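Re: [vinddale-blocks] Bins or bags for the long pieces?
February 2024

On the Vinddale list, someone wrote:
> We've been keeping our long blocks in drawstring bags and I'm sick of it.
> Somebody always has to dump the whole bag out to find one color. Does
> anyone use open bins? I'm worried about scratches, and about the pieces
> just sliding around in there. Also, is it worth getting the Enari ones
> with lids?

Oh, bins, please, bins! I put up with bags for 2 years and I don't miss them one bit. We did try the Enari lids and they're fine, but they ended up under the couch and stayed there (ours are probably still warped from the time I used one as a tray for wet boots). I wouldn't pay extra.

About the sliding: yes, they'll slide, and I've stopped caring. I used to line them all up neatly at night, all facing the same way, and by breakfast you'd never have known it.

As for scratches, I worry way more about the blocks than the bin, and a beat-up bin still does its job. I'd go wide and open, with a flat floor, so you can see every color without digging. The gray one on the light wood table is what I mean: the floor's all smudges and scuffs, the slope at the back has a big worn patch, and the reddish-brown and dark green blocks are lying every which way, and you can still pick out the color you want in a second. Try doing that with a bag!

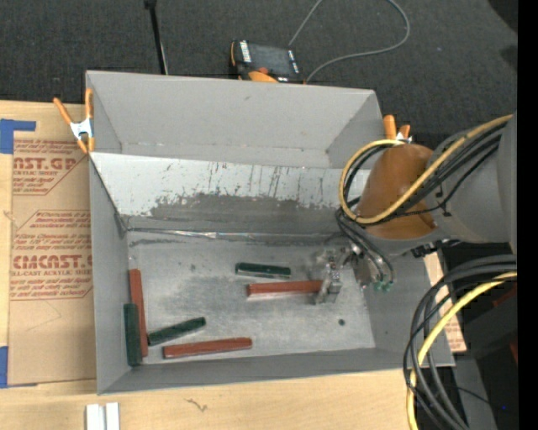
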